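Looking After Leather and Leather-Look Handles

Bag straps, case handles and wrapped grips get more handling than anything else in the hall closet, and most of them get no care at all until a seam lets go. A few minutes twice a year is enough. I do mine in July and again after the holidays.

Find out what you have

Put one drop of water on a hidden spot. If it darkens the surface and soaks in, you have leather with little or no finish. If it beads up, the piece is either coated leather or a synthetic with a grain pressed into it. A printed grain can look very convincing on dark colors, so do the test even if you feel sure.

Cleaning

Brush first. An old soft toothbrush gets the grit out of the stitching, and grit is what cuts thread. Work along the seam, never across it.

Wipe with a cloth wrung out in lukewarm water and a little mild soap. Wipe again with plain water, then dry with a towel. Keep it away from the radiator. Overnight on a shelf is fine.

For hand grease on the underside of a handle, leave cornstarch on it for a few hours and brush it off. Repeat if needed. Do not use dish detergent on unfinished leather — it leaves a pale patch that is hard to hide.

Conditioner

Real leather takes a very thin coat. I use the Barasa balm, a bit the size of a pea for one handle, and buff it after ten minutes. Synthetics do not absorb it and only get sticky. They need the damp cloth and nothing more.

Stitching

Run a fingernail lightly down the seam. If a stitch lifts, fix it now. Use waxed polyester thread and a blunt needle, and go back through the old holes. New holes weaken the edge. Start three stitches before the gap and finish three stitches past it.

Screws and rivets

Some handles are held by small screws with a slot in the head. Pick a screwdriver that fills the slot, put masking tape on the material around it, and turn only until it is snug. Overtightening puckers the leather. A rivet that spins has to be replaced. The Josano repair kit has two sizes, and 46 pieces altogether, enough for years.

Metal polish turns leather green or gray at the edges, so keep it off. A dry cloth will do.

Storage

Lay handles so they keep their curve. Do not hang a heavy bag by one strap all winter.

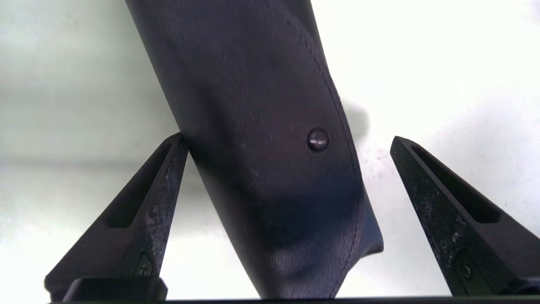
Tincuța Moldovan: I would add beeswax for the thread if you can't find the waxed kind. Pull it across the block twice before you start and it stops fraying at the needle.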